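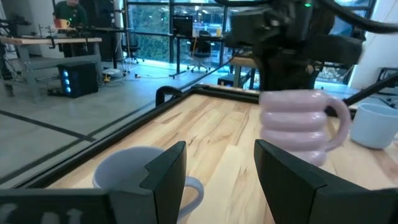
Mein Roboter soll bitte einfach wissen, wie man abräumt, meint Elaheh Soltani. Schön wär's. Ein Roboter weiß erst mal gar nichts. Jemand muss ihm jeden Handgriff vormachen, und zwar oft.

Dafür gibt es zwei Wege. Beim ersten nimmt ein Mensch den Roboterarm in die Hand und führt ihn, so wie man einem kleinen Kind beim Schreiben die Hand führt. Der Arm merkt sich dabei, wie seine Gelenke stehen.

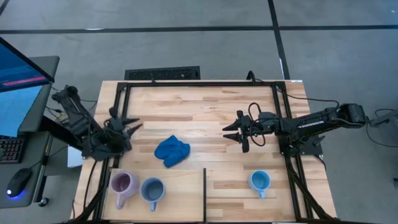 Beim zweiten Weg steuert der Mensch die Arme aus der Ferne. Kameras nehmen auf, was vor den Greifern liegt. Aus vielen solchen Durchgängen soll der Computer dann lernen, was zusammengehört: dieses Bild, diese Bewegung. In der Werbung heißt das gern "Der Roboter lernt von selbst". Da darfst du ruhig die Stirn runzeln -- von selbst macht er dabei ziemlich wenig. 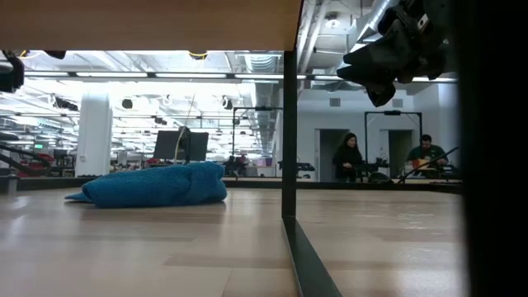
Ein zerknülltes Handtuch auf dem Tisch

Stoff ist besonders gemein. Eine Tasse behält ihre Form, ein Handtuch liegt jedes Mal anders da. Hat jemand das Falten 145-mal vorgemacht, kann der nächste Versuch trotzdem danebengehen.
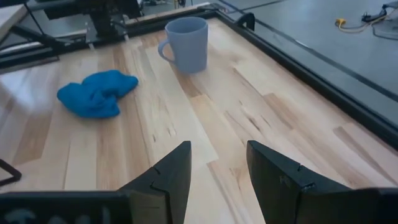
Nach 700 Mal müsste er es doch können, findet Nima Talebi. Vielleicht. Vielleicht kann er es aber nur an genau diesem Tisch. Frag also immer nach, wenn dir jemand einen schlauen Roboter zeigt: Wer hat es ihm vorgemacht? Und klappt es auch mit einer Tasse, die er noch nie gesehen hat?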